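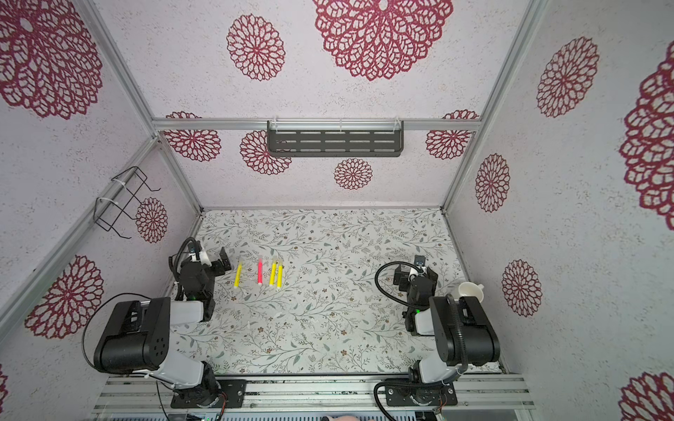
The Second Life of Wallpaper

When I moved to Asden I rented two rooms above a bakery, and the bedroom had seven kinds of wallpaper. I know it because the top one was coming away behind the wardrobe, and one winter evening I started to pull. Under the grey stripes there were brown squares, under the brown squares there were roses, and under the roses a very thin paper with ferns, which broke between my fingers like a dry leaf. My landlady was not angry. She asked only if she could keep a piece of the ferns, for it was the paper of her childhood.

For a long time people in this country painted their walls white and were proud of it. I did the same. White is easy to buy and easy to repair, and it makes a small room look a little bigger. But in the last years I see patterns again when I visit friends, and they are not shy patterns. There are vines, birds, big flowers in dark red. One couple I know has covered even the ceiling of their toilet.

To understand this I took the bus to Vinell, where a small printing works still makes paper by hand with carved blocks. The store room holds 354 blocks, most of them made of pear wood, and the oldest ones are black from the colour of many years. Each colour in a pattern needs its own block. A simple leaf needs 2. The most difficult design in the house, a garden with a pond and herons, needs 30, and between one colour and the next the paper must hang until it is dry. A single roll of the herons can take most of a month.

I was allowed to try. The printer presses the block into a tray of colour, puts it on the paper at a small pin mark, and strikes it from behind with the handle of a hammer. It looks like nothing at all. My first leaf was pale on one side and my second leaf stood on top of the first. The woman who taught me said that the hand must learn to be bored, and I wrote this sentence in my notebook although I am not sure I agree with it. My hand was not bored, it was afraid.

Who buys such paper? Fewer people than you would think, and mostly for one wall or for the inside of a cupboard. The works at Vinell lives from repairs more than from new rooms. An owner of an old house sends a scrap in an envelope, and they look in the drawers for a block which fits. If there is none, they carve it. The price for this is high, and they do not hide it.

Most of us will buy the printed kind from a machine, and I see no shame in this. A shop in Paewai keeps 82 pattern books on a long table, and you may borrow three of them for a week. I recommend to do it. A pattern in a book is a different thing from a pattern on your wall at eight in the morning, when the light is low and you have not slept enough. Small flowers, which look so modest on the page, can become restless when there are thousands of them. Large figures are often calmer. The eye rests on one and then goes to the next.

There is also the question of the joins. With a plain paper you can be a little careless. With a big medallion or a branch that crosses from one strip to the other, you must cut away much paper to make the pattern meet, and you should buy more than the label says. I learned this in my hallway, where one branch still ends in the air beside the light switch. Visitors do not notice it. I notice it each time I look for my keys.

For the bedroom I chose at last a paper with ferns. It is not the same fern, the leaves are wider and the green is more blue, but my landlady came up to see it and stood for a while with her hand on the wall. Before I put it up I cleaned the old plaster and wrote the month, March, with a pencil in the corner behind the wardrobe. Perhaps another tenant will pull there one evening.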